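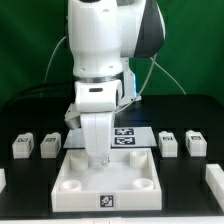

Every March I sit down at the kitchen table with the shop budget, and this year the biggest line on it was a small arm for the bench. If you are thinking of one too, write down the little things before you fall in love with the big one! The arm gets all the attention, but a simple job like picking blocks and pegs around a tray wants its own list: the tray with its low walls, the blocks, the printed black-and-white markers stuck on them, a dark tabletop, even a plain green backdrop if you'd like one. I put down $279 for bits of that sort and still had to go back for more tape. Leave yourself some slack for cables as well, and measure them along the path they'll really take (mine came up short the first time, and I grumbled all afternoon).

My friend Kofi Issahaku priced a Gurmont and a Drevitz side by side before he bought, and his best advice was to ask each seller what spare gripper fingers cost and how long they take to arrive. One quoted him $157 for a set of 4, which made the cheaper arm look a good deal less cheap.
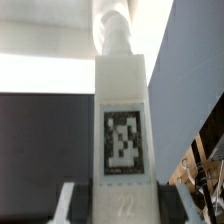

If you have a 3D printer, or a neighbor who'll lend you one for a plate of cookies, make your own test parts and put a number right into the plastic. You'll be glad of it when you have a drawerful and need to reprint just one. Print the marker labels a sheet at a time and keep the extras flat in a folder. I set aside $50 for filament and label stock, and I'd do the same again.

Last of all, measure the bench with the arm stretched out, and add room for your elbows.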